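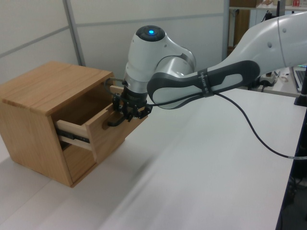 Humelel opens orders for drawer-handling kit

Humelel has begun taking orders for Urureck, a software and fixture kit for robot arms that open and close drawers. The kit is sold without an arm. It contains a benchtop cabinet with one drawer on metal slide rails, a set of gripper finger pads and a license for the control software.

Urureck sets the pulling force from readings at the wrist and stops the arm when resistance passes a limit chosen by the user. The drawer can be gripped by its top edge, so no handle is needed.

In trials at the company's Stavurthorpe workshop, the kit completed 1119 of 1431 opening cycles without operator input. Most failures came from finger slip at the start of the pull, according to product engineer Delali Opoku. A revised pad with a softer face is being tested and will be sent free to early buyers.

The first batch is limited to 200 kits, with shipping due to start in October. Each license covers 2 arms. Mahrous will handle sales and repairs outside the home market. Prices are given on request.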